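The Bag Shelf at Kasness House

Welcome, and thank you for finding your way to our little gallery page. It has been on my list all through the summer, and now that September is here and the evenings are drawing in, I have finally sat down with a pot of tea and sorted through everything on the old computer. Those of you who have visited us at Kasness House will know the long shelf in the back hall, just past the coat hooks, where the lending bags live. Those of you who haven't been yet will have to come and see it for yourselves, because I don't think a page like this can quite give you the feel of it (or the smell, which is mostly floor polish and somebody's lavender).

The shelf was Rosemarie Hagedorn's idea. She had a closet full of cloth bags at home, the way so many of us do, and she brought 11 of them over one morning in the back of her car. The thought was simple enough. People come to the house for a class or a lunch and go home with more than they came with — library books, a jar of something, a casserole dish that has been waiting to be claimed — and they need something to carry it in. Take a bag, bring it back when you remember. We now have 80 on the list, though I would not like to promise you that all of them are on the shelf at any one moment.

Dirk Nolte put up the shelf itself, and later the row of pegs underneath, after it became clear that folded bags slide off a shelf no matter how nicely you stack them. He also wrote out the cards. Every bag gets a card with a name on it, and the names come from wherever we happen to find them. Ruppert is a big striped one with a zipper, Torkisik is the narrow one that only really suits a loaf of bread or a bottle, and Eslow is so large that Dirk once carried a floor lamp home in it, with the shade sticking out of the top. I am told it was quite a sight on the bus.

A few words about how we look after them, as I'm often asked. Plain canvas goes in the wash with the dish towels, cool water, and then out on the line. Anything printed gets turned inside out first. Thick cotton handles take forever to dry, so please don't hang a bag back on its peg until you have given the handles a good squeeze. If a seam has started to go, put the bag in the mending basket by the window and Rosemarie will see to it. She has a tin of heavy thread that she swears by, and she likes to have something in her hands while she listens to the afternoon radio.

We do like a bag to go out with something useful in the bottom of it, too. Tissues are the favorite, all year round, and cold season has very little to do with it — people want them for the car, for the desk, for the choir folder. Last winter we gave out 600 packs, big and small, and I still had people asking at the door. 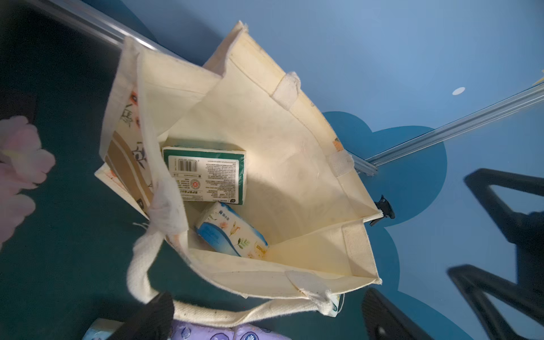
CANVAS AND COTTON

Cream canvas tote with a box of tissues and a soft pack, the soft one printed all over with blue waves, little pink and peach flowers and sprigs of green. I'm very fond of this bag. It has its smudges and some yellowing along the seams, and one of the short white tabs on the rim is fraying, but the fuzzy cotton handle is lovely and thick, and I do like the brushstroke characters and the small orange-pink flowers printed on the outside.

If you would like to borrow a bag, the back hall is open whenever the house is, and the sign-out book hangs on its string beside the pegs. We ask for no more than 3 to a household, mostly so that there is something left for the lunch crowd. And if one of ours has been riding around in your trunk since spring, do bring it home. The kettle is usually on by four in the afternoon.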